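The Small Black Table in Skalberg: a Gallery

14 December is close to the day when I promised to finish this page, and I am almost on time.
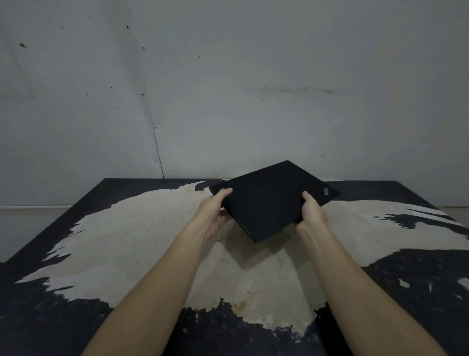 When we moved to the flat in Skalberg in September, the former tenants left us three pieces of furniture. The wardrobe was good, the chair was broken, and the low square table was something between. We put it against the wall of the small room and decided to live with it for some time before any painting. In this gallery I want to show how it looks now and to explain what we think to do with it.

The table is very simple. It is low, so you can use it from the floor with a cushion, or from the sofa if you do not mind bending. The surface was black in the beginning. Now a big part of the top is pale, between beige and white, and the border of this pale part is ragged, like old paint which comes off a door. At the back there is still a strip where the black is whole. When I want to remember the first colour, I look there.

I do not know how the damage was made. My first idea was that somebody had put wet flower pots on it for many years. A neighbour thinks that a plastic cloth was glued by the heat of the sun and then pulled away. Both stories are possible, and the former tenants did not answer my letter.

There are also a few light brown stains. I tried to clean them with warm water and a little soap, then with baking powder, and I could not see any difference. After this I stopped, because rubbing can make the edges worse. If you have such a table, please try first in a corner, with a soft cloth, and wait until it dries.

What we use it for: mostly for the laptop. The small room has no place for a proper desk, and the table has the right size for a computer, a cup and a notebook. In the evening we close the laptop and take it away to the shelf, so the table is free for eating or for a board game. The laptop is black as well, and I confess that I like how it goes with what is left of the old colour.

The wall behind is pale grey. We did not choose it, but it is a calm colour and it makes the room a little bigger for the eye. I was thinking about a shelf above the table, in the same black, with a lamp on it. For now the wall stays as it is.

About the measures. The cushion we bought at Famdale is 9 centimetres thick, and with this height the sitting is comfortable for me. My husband is taller and he needs two. If your table is low like ours, I advise you to sit at it with your cushion for a whole evening before you decide, as ten minutes in a shop tell you very little.

About the paint. In the Flemarton shop they have a black furniture paint with the number 2217, matt, for wood and for most other surfaces. The tin says that it needs 72 hours before you may put heavy things on it, so we must find another place for the laptop during this time. Before painting, the loose edges have to be removed with fine sandpaper and the dust has to be wiped away. I will open the windows, and I will wait for a dry week.

The other possibility is to cover the top. Chrysikopoulos, the glass workshop near the station, cuts glass to measure and makes the corners round. With a glass plate the pale part would stay visible, and some of our guests say it looks like a map. One of them found an island in it and gave it a name. I am not so sure that I want to look at a map every day, but the glass is easy to clean and there is no smell of paint.

So the table waits, and in the meantime we use it every day. If you have repaired a similar one, please write to me which way you chose and how the surface looks after one year. I am interested most of all in the glass, and if it slides when children lean on it. You can use the form at the bottom of the page. I read everything, but I answer slowly.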